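Cell 2 — wire sorting, two-arm bench
Pre-start and monthly check, May
Checked by: Chaimae Shawky
Site: Jestham

1. Base plates, both arms — OK. Bolts marked with paint pen, none moved. Do not re-torque unless the mark has shifted.

2. Rail — OK. Wiped the grooves, bits of wire strand in there again. Vacuum, don't blow.

3. Slotted cable comb — OK. One finger cracked near the left end, still holding. Spare on order from Zurkness.

4. Small boards under the bases — red leads seated, tug test done power OFF. Pass.

5. Purple cables — COMMENT. Both hang low past the rail, over the steel panel. Fine at rest but want them tied up before somebody's sleeve gets one. Left arm clips all there. Check loop above each gripper through full wrist turn, no snagging. Recheck after 200 cycles.

6. Grippers — right fingertip worn, still closes square. Left OK. Swap at next service (Wiegand kit, bottom drawer). Run slow over the tangle first, watch for strands wrapping round the finger.

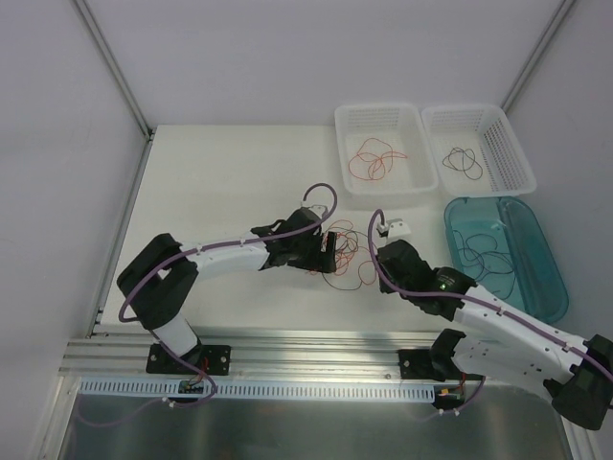
7. Baskets and tray — red in the left basket, black in the one beside it. Teal tray is for black loops waiting on a recheck, emtpy it at shift end. Keep all three inside the tape or the right arm clips them.

8. E-stop — pressed twice, both arms stopped. Reset OK.

9. Homing — left was out a touch, re-homed. Program 34 reloaded from the Prernent backup.

Open: item 5 cable ties, item 3 comb. Cell can run, reduced speed untill ties are on — C.S.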